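Werkstattbuch Buchbinderei, Dienstag, 19. Juni 2018
Kleister, Gelenke und das Karaki-Papier 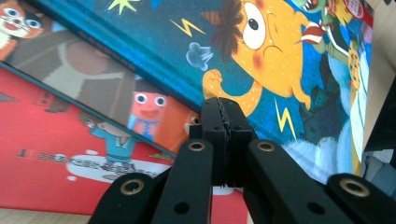 Heute endlich die neue Kleistermischung angesetzt, und ich bin ganz hingerissen! 44 g Weizenstärke auf 415 ml Wasser, kalt eingerührt, dann langsam hochgezogen, bis die Masse glasig wurde. Beim letzten Mal im Februar hatte ich noch Klümpchen ohne Ende, diesmal lief alles glatt durchs Sieb. Abgekühlt steht der Kleister wie Pudding, mit etwas Wasser aufgeschlagen streicht er sich wie Sahne. Als Nächstes will ich ihn an größeren Formaten probieren, also an illustrierten Hardcovern von der Sorte mit dem blaugrünen Einband: große Deckel, da hängt viel Gewicht am Gelenk, und ein zu nasser Anstrich verzieht einem sofort die Pappe. Für solche Bände also die dickere Einstellung nehmen, dünn ausstreichen, Fälzel erst nach dem Anziehen umlegen.

Papierproben: Vier Streifen Karaki (das dünne) und vier vom Trarkora-Japan, jeweils auf alte Leinenreste geklebt. Das Karaki dehnt sich quer zur Faser stärker, als ich dachte, liegt nach dem Pressen aber völlig plan. Trarkora ist zäher und lässt sich herrlich reißen, die Fasern stehen an der Risskante lang heraus – genau so will man das für eingerissene Falze haben. Für Rücken würde ich es trotzdem noch nicht nehmen, erst den Falztest abwarten.

Rasha Issa hat mir am Nachmittag gezeigt, wie sie Vorsätze ablöst, ohne den Spiegel zu zerfleddern: Kompresse nur am Rand auflegen, zehn Minuten warten, dann mit dem Falzbein ganz flach hinein. Hab es gleich am Schulatlas aus Breltdale ausprobiert. Linke Seite sauber, rechte Seite ein kleiner Riss an der unteren Ecke, mein Fehler, zu früh gezogen. Laufrichtung vorher prüfen!

Atlas: 428 Seiten, davon zwei Lagen lose. Kapitalband fehlt oben, unten noch vorhanden, ein wunderbares Rot, das ich gern nachweben würde. Heftung sonst erstaunlich fest. Fadenstärke gemessen, Leinenzwirn 18/3 müsste passen.

Testari-Leim: Der offene Eimer hat eine Haut, der untere Teil ist noch gut. Abschöpfen und bis Ende der Woche verbrauchen. Neuen bestellen, dazu Löschkarton und Buchbindergaze (grob, die feine reicht noch).

Presse: rechte Spindel läuft schwer. Gereinigt und gefettet, danach deutlich besser, quietscht aber noch beim Zurückdrehen.

Morgen:
Streifen aus der Presse nehmen, Falztest
Lose Lagen am Atlas mit Trarkora ausbessern
Rasha nach der Adresse für den roten Seidenfaden fragen
Kleisterrest riechen, bei säuerlichem Geruch weg damit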